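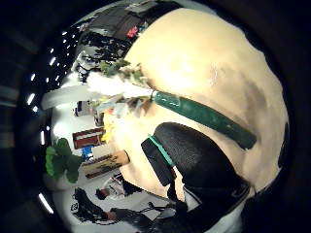
Brovmont Community Workshop: monthly walk-through
Monday, December 4, 2023
Checked by: Ladi Adeleke. Read over by: Lakmal Patwary.

Exits and lighting

Rear exit opens fully: YES. It opened for me. I'd like to see it tried with the bike rack full.
Exit sign lit: YES
Emergency lights, 11 units: 4 FAILED. The last sheet says all passed. I doubt anyone held the test button down.

Fire equipment

Extinguisher tags current: NO. Unit 698 has a tag with initials and no month. I'm not counting that as an inspection.
Extinguisher by the sink: YES, though a coat was hanging over it.
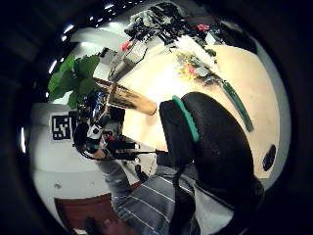 Benches and hand tools

Handles tight: MOSTLY. Kayode Haruna says the loose ones were glued. Two still turn in my hand.
Tabletops clear at closing: NO
Gloves worn where posted: SOMETIMES

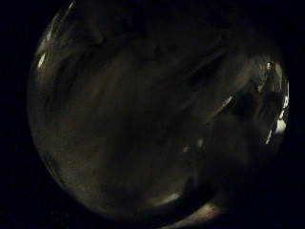

Dark curved surface, close view.

Electrical

Cords free of damage: NO. One taped cord. Tape is not a repair.
Goter heater switched off at the wall: YES. The "automatic" shutoff I'll believe when I see it work.
Panel reachable: YES, 21 inches clear on the left. Too tight for me. Ask Kulap Somboon what the lease requires.

Recheck in February.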